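Why do doctors sew people up?

When I was seven I fell off a garden wall and needed stitches in my knee. I was sure the doctor was going to get out my grandma's sewing basket! She didn't, but I've been curious about stitches ever since, so let's talk about them.

First, a couple of words. The special thread is called a suture (say it like SOO-cher). A cut that a doctor makes on purpose is called an incision. Now you can impress your teacher.

Your skin is very good at fixing itself. Scrape your elbow and your body gets busy building new skin, and you don't have to do a thing. But if a cut is deep or wide, the two sides can sit too far apart, and healing takes a lot longer. Stitches hold the sides close together so your body has only a tiny gap to fill. It's a bit like holding two pieces of paper side by side while the glue dries.

You might think the thread goes in one long line, like the hem on your pants. Sometimes it does. But very often each stitch is separate – one little loop, one knot, snip, and on to the next one. If one knot comes loose, the others still hold.
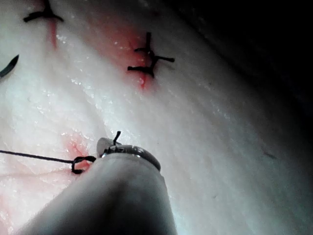
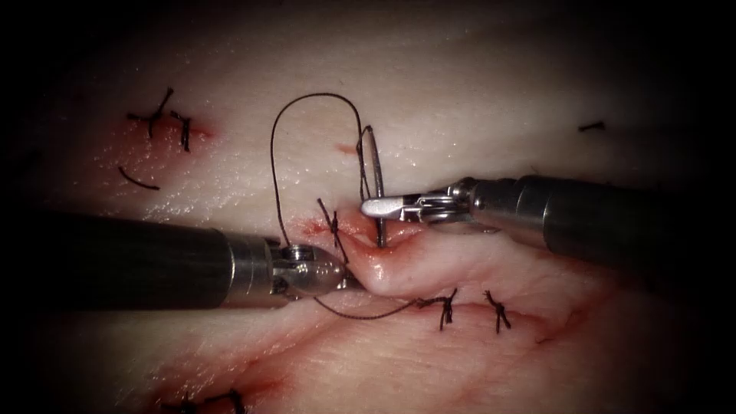 Black thread, with the ends of the finished knots sticking out like whiskers.

My favorite part is the needle. At home we sew with straight ones, but a surgeon's needle is usually curved, a bit like a slice of the letter C. Think about it: you can't reach around behind somebody's skin to pull a straight needle through! A curved one dips down on one side and swings back up on the other. It's small and slippery too, so it gets held with a tool instead of fingers.

Does it hurt? Usually the doctor numbs the spot first. I felt some tugging on my knee, which was weird, and I squeezed my dad's hand pretty hard.

Some stitches have to be taken out later, and mine took less time than tying my shoes. Others are made of a thread that slowly melts away inside you.

If you want to try the knots yourself, ask a grown-up for a shoelace and an old sponge with a slit cut in it. Pull just tight enough for the sides to touch. If the sponge bunches up, loosen it a little and have another go.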